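The toy library in Wovcombe is staying open, and I could not be happier about it! I popped in this afternoon and the news was already taped to the front door.

If you missed the fuss, the lease on the old Sedumell building was set to run out in October and the new rent was way more than the library could pay. So back in spring they asked for help. The goal was $1,981 and the final total came in at $2,072, which covers the gap and leaves a little over for new shelf labels (badly needed, if you've ever tried to find the puzzles).

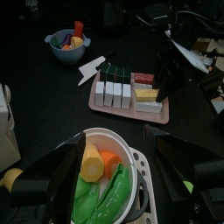 By the Wovcombe Corner desk

Membership stays at $5 a month, and you can still take home two toys at a time. Play food is the thing everybody wants right now – I've been on the waiting list for a kitchen set for 13 days and my kids ask me about it every single morning. Train tracks are easier to get, and the dress-up bin is first come, first served.

One change to know about: returns now go to the side door on Satesik Street, and the drop box closes at 6 p.m. I walked right past it the first time, so look for the green sign. They're also after clean jigsaws with all the pieces, if you have any sitting in a closet.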